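Slide 1 - intro, keep it short. Hi, Gethin, thanks for having me, mic check. Talk is on bingo halls going part digital. NOT about online only, say that early.

Slide 2 - Hollgate numbers. 533 regulars on paper cards in January, 206 on tablets. Paper people stay longer, tablet people buy more cards per game. Pause for the chart.

Slide 3 - why paper hangs on. Daubers. Sitting with your freinds. You hear the call and you find the number yourself. Tablet does it for you and half the room hates that. 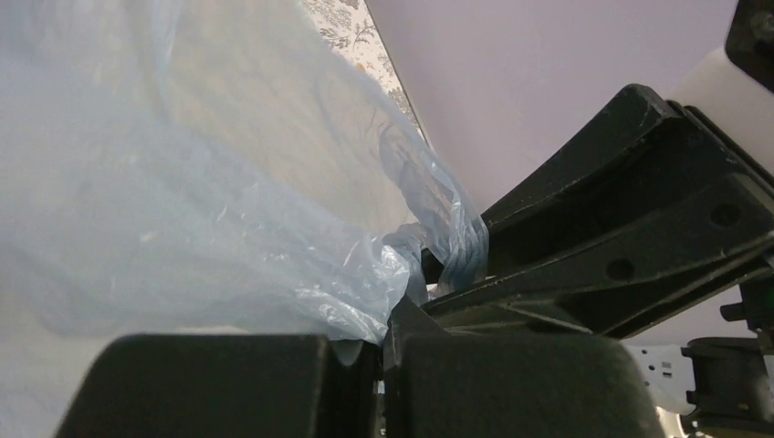 Jong-dae Yeo wrote back after the Enside trial that the tablets were fine but the caller had to slow down anyway, so what did we gain? Fair point, read it out in full if time. Then my answer: more cards in play, bigger pots, same pace.

Slide 4 - jackpots. Linked game with Grekcombe, top prize $1,379. Dont promise it every week, it rolls over. Explain the must-go number, people always ask.

Slide 5 - what I'd do next. Mixed sessions, paper rows up front. One price for both. Check the license wording first!!

Questions. If none, tell the double-call story. Sign-up sheet by the door.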